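Can a robot fold the laundry yet? Zokeck says nearly

17th February

I went over to Bornau this week to see the thing my sister keeps sending me links about, the two-armed home helper from a small outfit called Zokeck. They call it Pal, which I thought was a bit much until I'd spent a morning with it, and then I caught myself saying "come on, Pal" under my breath like I was at a ball game.

So, can it do chores? Some of them, slowly! The team started on laundry in December and they've logged 523 tries at folding a shirt since then. A plain T-shirt laid flat on a table is pretty much fine now, they told me. A shirt dropped in a heap on the couch is another story, with sleeves tucked under and no obvious corner to grab, and that's the one they're working on (it's also how every shirt in my house arrives).

Yabsira Dinsa, who runs the testing, was refreshingly blunt about it. "Cloth never lands the same way twice," she told me. "A cup is a cup. A shirt is a new problem every time." Her goal for the spring is one shirt in under 3 minutes, starting from a crumpled pile, with no person stepping in. I timed myself when I got home and I'm not telling you what I got, but let's just say I still have a job.

Shop work may come first. Sotau, a clothing store a few streets over, has agreed to a six-week trial in its back room, where Pal will refold the stuff people try on and leave behind. That's up to 300 pieces on a busy day, and the manager told me she'd be thrilled if it got through even a third of them. The staff I talked to seemed more curious than worried, though one did ask if it could do fitted sheets. It can't. I asked too!

There's no price yet and no date for a home version. I'll be back at Sotau once the trial gets going, and I'm bringing a bag of my own shirts.
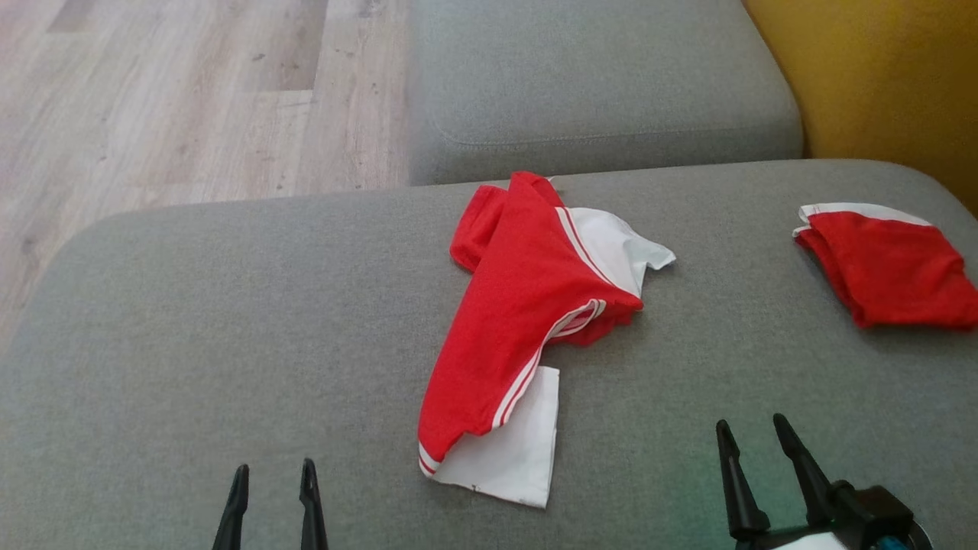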